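Energy Markets and Company Accounts
Handout 6: Reading the results of an electricity generator-retailer

Course leader: Rakiya Anozie
Seminar tutor: Danylo Lytvynenko

Purpose of the session

Students should be able to read the half-year results of a company that both generates electricity and sells it to households, and explain why its earnings moved. The case used throughout is Tiltdale, a teaching case with two hydro stations and one wind farm.

1. Volume and price

Revenue from generation is the quantity produced multiplied by the price received. In a dry half-year, output at a hydro station falls. Wholesale prices often rise in the same period, so lost volume may be partly recovered through price. Whether it is recovered depends on how much of the output was already committed.

Tiltdale sells 70 percent of its expected output to its own retail customers at fixed tariffs. When its stations produce less than those customers use, the company must buy the difference on the wholesale market. The retail arm then sells at a fixed price power that was bought at a high one.

2. Outages

A planned outage is scheduled for maintenance and is normally placed in a season of low demand. A forced outage is not scheduled. Students should check which of the two a company is reporting, and whether the repair has been charged to operating costs or added to the value of the asset.

3. Hedging

A hedge contract fixes the price of a stated quantity for a stated period. It reduces the effect of price movements. It does not protect against a shortfall in volume, and a generator that has sold more under contract than it can produce is exposed to the market for the balance.
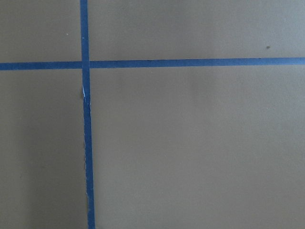 4. Operating earnings and net profit

Changes in the market value of hedge contracts may pass through net profit without any cash being paid. For this reason analysts usually begin with operating earnings. Both figures must be quoted in written work.

Preparation for the seminar

Read Zinchenko, chapter 2, and the Tindall case notes. Prepare a summary of Tiltdale's results, no longer than 30 lines, separating the effects of volume, price and outages. Calculators are permitted.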